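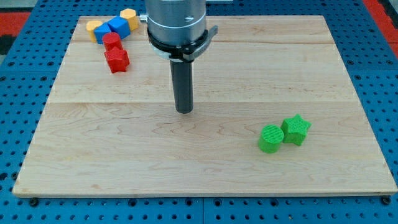 Sat 7 February

Spent most of the day on the cell rules, the page that gets taped up by the Barnach arm. The old version came over from Allus and was written for a bigger machine behind a fence, so half of it means nothing to us. The part I rewrote first was the board layout. Colors stay together and groups stay well apart, the way the two green blocks sit off to the right with a wide stretch of bare wood between them and the yellow, blue and red ones. The old page only said "arrange parts neatly," and everyone has a different idea of neat.

Also put in a line about the tip. The single finger can wait just over the wood, but only while the program is paused and the person at the desk has said so out loud. If you need to put a hand on the board, the arm goes to its park position first and the stop gets pressed. I had written "should be pressed" and changed it to "is pressed." People read should as maybe.

Speed took longest. Fernandes wanted 14 pages on it in October and I still have them in a binder. I boiled it down to a few lines. Slow mode for any new program, 8 clean runs before anyone turns it up, and start over from zero if the tool has been changed. The collar check goes before the first run of the day, by hand, with the power off. I do it anyway but it was never written down.

Could not settle the clear zone. The Maltatbridge sheet says 600 mm from the table edge and we don't have that on the wall side. Moving the table means drilling again. Left a blank and a pencil note.

Printed 2 copies, one for the wall and one to mark up. Font is too small on the second half. The section on who may edit a program is still the old wording, and I want to read it again before I touch it. Home a little after six, soup, bed early. Need to buy tape.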